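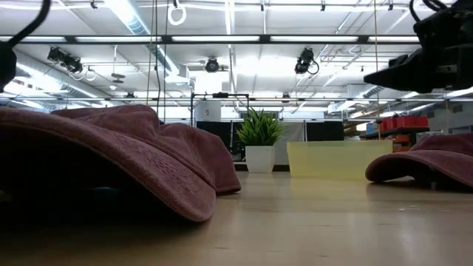
The Meltley Folding Challenge is a student robotics competition in which teams program a robot arm, or a pair of arms, to pick up, flatten and fold household cloth. It is held each year at the technical college in Viltau and grew out of a course project in the college's automation program. The contest is open to college students and, since its fourth edition, to upper-level high school clubs.

History

The challenge began as the final assignment of a one-semester course taught by Frauke Oltmanns, an instructor in automation at the college. Earlier versions of the course had ended with a block-stacking task, which most groups solved well before the deadline using fixed positions typed in by hand. Oltmanns replaced the blocks with bath towels. A towel dropped on a table does not land the same way twice, so a list of stored positions was of little use.

In the first year only one group produced a fold that met the course requirement, and it took them nearly 89 attempts over the semester. The following year the assignment was opened to students outside the course and given its present name, after the Meltley building where the college keeps its teaching labs. A visiting team from Krajčí took part in the third edition, and teams from outside Viltau have entered every year since.

Leonie Kröger, a student in one of the early groups, wrote the first full rule book and later became the head judge. Her version of the rules is still in use with small changes. The main one was the removal of a penalty for touching the table with the gripper, which had made teams so cautious that many runs ended with the cloth never leaving the surface.

Format

The contest season starts in September, when teams receive the rule book and a set of practice towels. The towels are plain, of one color and of the same make as those used in judging. Teams may wash them but may not cut, mark or stiffen them. Sewn-in tags are removed by the organizers, as one early team had trained its software to look for the tag and work out the corners from there.

Each team has three rounds at the final. In every round the towel is gathered up by a judge, held above the table and dropped. The team may not touch it afterward. Once the judge steps back, the team has ten minutes to complete the task for that round.

Round one is the pick. The robot must grasp a single layer of cloth and raise it clear of the table for five seconds. Grasping two or more layers counts as half a pick.

Round two is the spread. The robot must lay the towel out so that all four corners can be seen and no fold is wider than a hand. Teams may use the edge of the table to help pull the cloth flat.

Round three is the fold. Starting again from a dropped towel, the robot must fold it in half twice. Judges measure how far the corners are out of line and look for layers trapped inside.

A team that is ahead of time may ask for a second towel to be placed on the table during round three. Choosing the correct towel and folding both brings extra points - the rule book calls this the pair bonus. It is not often attempted. Two towels of one color lying close together are hard for most student software to tell apart, and a failed pair run also cancels the points for the first fold.

Scoring

The highest possible score is 334 points without the pair bonus. The pick is worth the least and the fold the most. Points are taken off for each time a team stops the robot by hand, and a round ends at once if the emergency stop is used. A notebook kept by the team through the season is also graded and can decide a tie. The best score so far in the high school division is 176, set by a club from Grustska.

Equipment and software

College teams work on the shared arms in the Meltley labs and book time on them in two-hour blocks. Visiting teams may bring their own arm or apply for a block during the week before the final. Grippers may be changed. Many teams replace the standard fingertips with thinner ones that can slide under a hem, and soft pads are common, but suction and adhesive tips are not allowed.

Early entries relied on finding corners in a camera view and planning a grasp for each one. This worked poorly when the corners were tucked under the rest of the cloth. Most current entries are trained on recorded runs in which a student guides the arm through the task. The winning team of the sixth edition recorded 123 such runs and reported in its notebook that the ones that went wrong and were then corrected had been more useful than the clean ones.

Dark and deep-colored towels are considered harder than white ones. Shadows under a raised fold can look like a gap in the cloth to the software, and the ridges along the top may be the only part with clear detail. Teams are told the color at the start of the season, and several have lost points after practicing at night and competing under different light.

Role in teaching

The course that gave rise to the challenge is still taught, and students may enter the contest in place of the final assignment. Groups that do so hand in the same notebook to both. Oltmanns has described grasping as the part that students underrate most, as they tend to spend the first weeks on folding and find out late that their robot cannot pick up one layer.

A shorter version of the task, using washcloths and only the first two rounds, is run as a two-day class for high school students. It has no scoring. Participants take turns guiding the arm by hand and then compare their recordings with those of the other groups.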